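From the automation corner

Well, the arm finally has a home! Those of you who were around in January will remember me going on (and on) about putting a robot arm in the workshop, and Kagiso Shezi asking very politely where I thought it would fit. The answer is up on a pedestal at one end of the bench, and I'm really happy with it. I've been building the whole setup in simulation before we bolt anything down for real, which means I can shift a bench six inches on a whim without anybody's back going out.

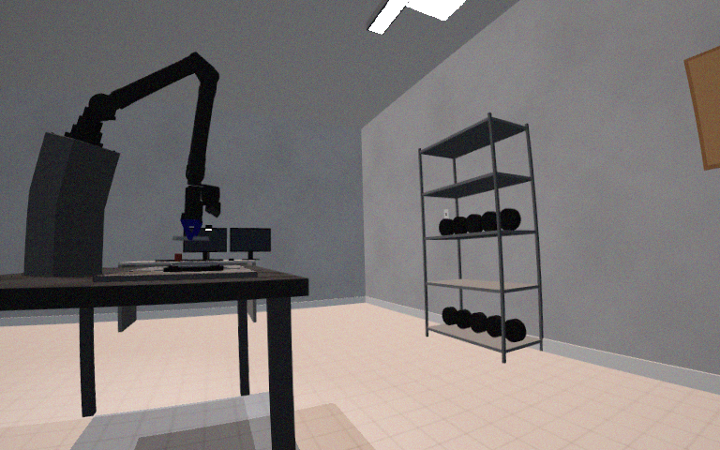

My first layout had the arm sitting right on the tabletop, and it spent half its reach just getting over its own elbow. Zodwa Mokoena suggested lifting it, so I tried 8 inches, then 16, and the taller column won easily. It comes down on the work from above now, and the base plate stays free for whatever fixture we want to try next. Tiago Coelho is drawing up the real column and has promised me a cut list, though he wants to argue about the bolt pattern first (he's probably right, but don't tell him I said so).

The gripper is where most of my evenings have gone. I've been through six sets of fingers on the Narkton job, mostly fiddling with how the tips taper, and there are two I'd be glad to print properly. What I want is something that can get down close to the plate without the wrist bumping into everything nearby – the wrist is a chunky thing and it sticks out more than you'd think.

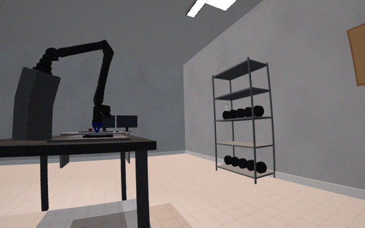 Next up is speed. I've got the moves running slowly, and I'd like to keep them slow until Hendrik Ngubane and I have agreed on where people are allowed to stand. We also still need a decent spot for the stop button. I want it on the front of the bench, Hendrik wants it by the door, and we may well end up with both.

If you'd like to poke at the simulation yourself, the files are in the Drarnomthorpe folder on the shared drive. Please save your own copy before you move things! And if anyone has a length of heavy box section they don't need, Tiago would love to hear from you.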